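Archive home | By thread | By date | Next in thread | Search

[Akville Growers] Re: Carambola outdoors in Akville? 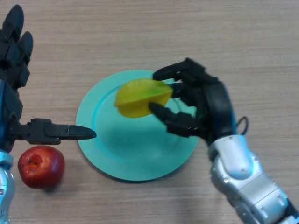 I read the Dagdag leaflet twice before answering, and I still don't buy it. They say their grafted star fruit will take 33 degrees "without loss." Loss of what? Leaves? Fruit? The whole tree? A catalog that means the tree survives should say the tree survives.

The original message went:

> I'm thinking of putting in six grafted carambolas along my
> south wall this April. Dagdag says they're cold hardy and
> bear in the second year. Barden quoted me $281 delivered
> for the lot. The trial at Prirkgate had over 41 pounds off
> one tree. Has anyone here got a reason I shouldn't?

A few. The Prirkgate trial was one tree, in one season, and as far as I can tell from the write-up it had a windbreak on two sides and drip irrigation. I'd want to see what the rest of the row did. They don't say, and I wrote to ask and got the same leaflet back.

As for bearing in the second year, a grafted tree may well set fruit early. Whether you'd want it to is another matter. I strip the flowers off mine while they're small, and I'd do the same against that wall.

The price sounds fair, but ask Barden what pot size you're getting. I've paid for "trees" that were two feet of stick with a tag on it. Ask about the variety, too. The leaflet only says "sweet type," and I have eaten some very sour fruit sold under those words.

My wall faces the same way as yours, and in a bad January it buys me a couple of degrees at most. If you must try it, buy one, keep a blanket handy, and see how it looks after two winters. The other five will still be for sale.

If somebody has an unprotected carambola fruiting north of the canal, I'd be glad to be wrong. Please send dates and low temperatures with it. "My neighbor's does fine" doesn't tell me much.

Akville Growers list | Contact the list owner | Back to top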